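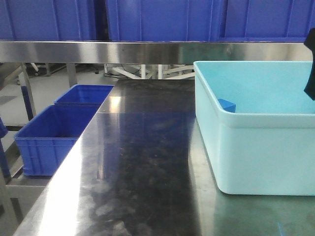 10 Dec 2023

Sourdough rye, batch 52. Best crumb yet, and I am very pleased with it!

Went back to the old starter (the Kumsa one Serpil brought in June) and gave it two feeds before mixing instead of one. Huge difference in smell - ripe apple, a bit of malt, none of that nail polish note we kept getting last month. Declan thinks the flour matters more than the feeding. Could be both. I changed the two together, which was silly of me, so the next batch keeps the flour and goes back to a single feed.

Dough was sticky as ever. Wet hands, bench scraper, no extra flour. Bulk went nine hours in the cool corner and it domed nicely, with little pinholes all over the top. I would have called it at eight if Hideaki hadn't told me to leave it alone, and he was right.

Baked dark. The crust sang when it came out and I stood there listening like a fool. Cut it far too early, of course. Slightly gummy near the base, but the caraway comes through beautifully and the sour is round and mild.

To do:
- ask Wayne if the Brokel oven really runs hot at the back left, or if I'm imagining it
- try scalding part of the rye (Colin's notes are in the green folder)
- save the heel and taste it again tomorrow, toasted, with butter

Recent entries
Caraway or fennel?
Bunport rolls, second try
Starter log: Kumsa
Why the Budico tins stick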